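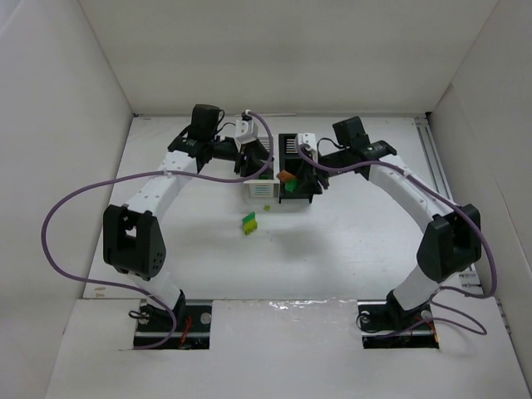 Plendumik brick sorting set

Recordings from a two-arm bench built in the shared workshop at Cledcombe. The arms move small building bricks in and out of slotted bins. Everything was driven by hand from a pair of leader arms - no learned policy was running.

Contents

900 episodes, stored at 16 frames per second. Each episode has joint positions, gripper opening and video from the overhead and wrist cameras. Version 1 was packed on March 14, 2023.

The bench

Plain pale walls on three sides keep the background the same from one episode to the next. Cables are tied to the long links with slack left for the wrist to turn. Check the ties before you copy this layout, and run each arm through its full reach by hand first.

Wrist views

Bricks are not always gripped studs up. Grip orientation is not labeled.

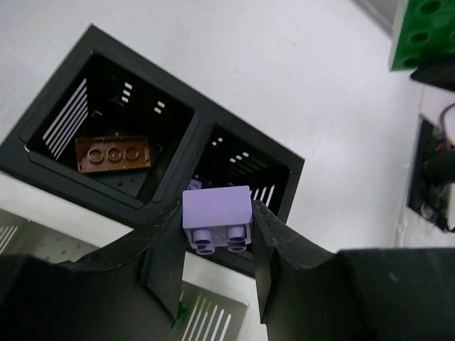
Odette Moulin asked whether the missing grip labels could be added later, as her sorting code needs to know which way up a brick is. Yes, but only by going through the video. Bethel Mekonnen has labeled seven episodes so far, in grips.csv.

Known problems

Episodes recorded in August have a clock offset between the two arms. Use the fixed timestamps in the sync folder.

Contact

Thảo Đinh, at the Cledcombe workshop bench.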